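Metidetti household chores study
Interim progress report, second period
To: Elaine Fontes, Fontes fund
From: Irén Kun, project lead
Aug 12, 2019

Elaine, sorry this is short on polish. Numbers first, then the bathroom work, then money.

Where we are

506 demonstrations recorded since the June report. 331 usable after checking. Running total for the whole project 2738, all chores, kitchen included. The drop from 506 to 331 is bigger than I'd like, see Problems.

Kitchen chores (wiping, loading, sorting cutlery) are closed for recording. Training runs on those finished, results in the June report, nothing new to add except the cutlery number held up on a second try.

Laundry: not started. Needs the second site.

Bathroom: this is what we have been doing. Details next.

Bathroom chores

You asked in your last mail why a bathtub and why so early. Short answer — the Kosuritz people, who want to put a cleaning machine into short-stay apartments, told us bathrooms are where their staff hours go. Floors are more or less solved, you can buy a machine for that. Tubs, taps, shower heads, not solved by anyone we know of.

Chore list as agreed with Kosuritz:
- take handheld shower off its holder, rinse the basin, put it back
- wipe the rim and around the taps
- turn taps on and off
- wipe outside of tub
- pick up small things left in the basin

The first one is the one that hurts. A person does it without looking. For a machine it means one hand on a thin slippery bar, a hose that pulls back, and then a small holder to hit on return. Wiping is much more forgiving, you can miss by a fair bit and still get the rim clean.

All the bathroom recording is done by people with the two hand-held grippers, same as kitchen. No arm on the bathroom chores yet. The marker cubes are how we get the hand positions out afterward.
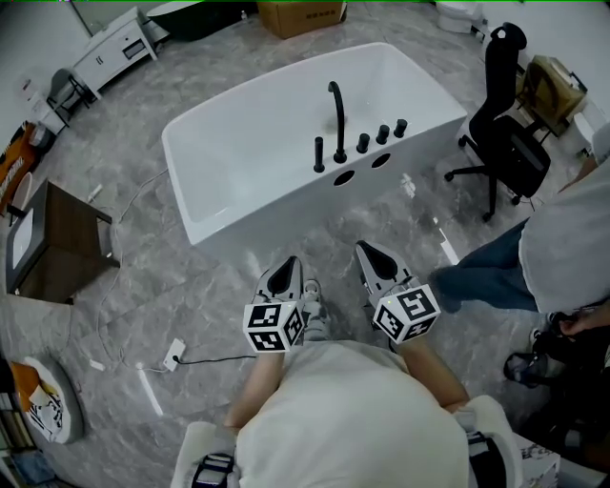 Two-handed work at the white tub, black spout and knobs on the near rim.

The tub with the taps on the rim turned out a good choice. Everything is reachable from one side, so an operator can stand still and do the whole chore. Downside is that it is a bit too easy. Tubs in real apartments are against a wall, often two walls, with the taps at the far end. Kosuritz raised this and they are right. We would like at least one wall tub in the next period.

What the machine can do so far

Blunt version, since you'll be asked by your board.

Wiping the rim: yes, slowly, on tubs it has seen. Takes a few times longer than a person. Tested on the simulator plus a bench mockup only.

Turning knobs: sometimes. Fine when the knobs are well apart. Set close together it grabs between two and stalls. More data should help, but I am not promising.

Shower head, lifting off: works in simulation. On the bench it lifts and then twists in the fingers.

Shower head, putting back: no. Not once on the bench. We have not found a trick for it. Aker thinks softer pads would do more than more data would, I half agree, and we'll test both.

Small things in the basin: not trained yet.

So can a machine clean a bathroom, no. Can it do a piece of the job while somebody else does the rest, maybe by the end of the grant. For Kosuritz even the wiping is worth something if the machine can be left to it, but at present it can't be left alone.

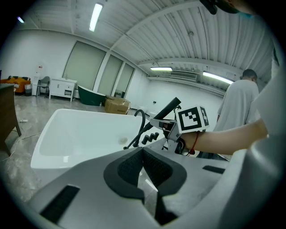
Handheld shower head held in one gripper, seen from the other one.

The view from the gripper is what the model learns from, so it matters a lot what it can see at the moment of contact. With the shower chore one tool tends to block the other. We've asked operators to keep the idle hand lower and further back. Too early to say if it helps teh numbers.

Problems

1. Rejected recordings. Most of the loss is marker tracking dropping out when the cubes turn away or the hands cross. Some is operators restarting midway. Now we stop and redo on the spot instead of finding out in the evening.

2. Glossy white surfaces. The tub gives the position software very little to hold on to. Patterned floor helps, plain floor doesn't. We are trying a few more things in view of the cameras.

3. Operator fatigue. The tools get heavy, and leaning over a rim is harder on the back than kitchen counters were. Sessions cut to 40 minutes, then swap. Slower but the quality late in the day is better.

4. Water. Everything so far recorded dry. Wet runs need the grippers sealed, Aker has a quote in but it's late. Until then the rinse chore is the motion only. Please keep that in mind if you quote any of our figures.

Money

Within budget. Underspent on hardware (sealing not ordered), a little over on operator hours becuase of the redo rule. Would like to move part of the hardware line to hours, form to follow separately. Need your OK on that before we book operators for the wall tub.

Next period

- wall tub, at least one
- softer pads vs. more data on the shower head, same bench, same chore
- close-set knobs
- start on small items in the basin
- sealed grippers if the quote comes back sane
- laundry site visit

Decision needed from you: the budget move, and whether laundry can slip if the wet runs take longer. My vote is let it slip. Call works better than mail for both.

Irén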